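Research > Football > Squad ageing > Section 3

March. By the Briden project group

Print this page | E-mail this section

3.2 Appearances after the age of thirty-three

The sample covers 161 outfield players from the Jollon and Barredo leagues, with 1,903 league starts between them. Goalkeepers were left out. Full-backs lost their place earliest, and central midfielders kept theirs longest.
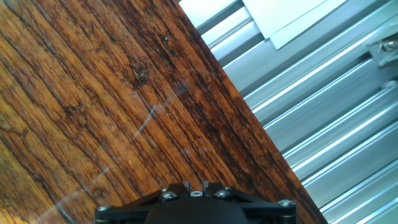
Figure 3. Table top, varnished wood.

Substitute appearances were counted separately. There were 352 of these, most of them made by forwards. At Clunura, players over the age limit started fewer away matches than home matches, but the difference was small once cup weeks were removed.

For 26 players the club records gave no reason for a missed match. We treated these matches as rest, not injury, which may make the older group look slightly fitter than it was. Section 3.3 repeats the count without them.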